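Can a machine fold your laundry yet? Limora says getting there

25 November 2024

I've been promised a robot that does the laundry since I was a kid, so when Limora put out its new numbers on home chores I read them over breakfast. The company says it has collected 1,443 short runs of everyday work – folding, clearing, wiping down – in 55 homes around Paracha. Folding is the one I care about!

Towels go pretty well, they say. Out of 400 tries with small flat items, the software picked the right spot to grab 80 percent of the time. Fitted sheets? Don't ask (I can't do those either).

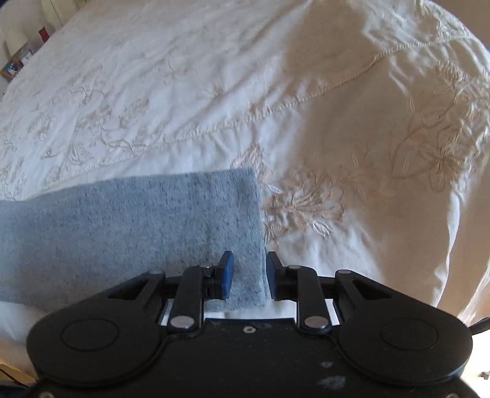
Soft stuff is still the hard part, and Limora admits it. A cup keeps its shape when you grab it and a shirt doesn't. Valetard, which is trying the same thing with shop shelves, told me boxes are way easier. Limora's next round starts in July, and I'm keeping my laundry basket until then.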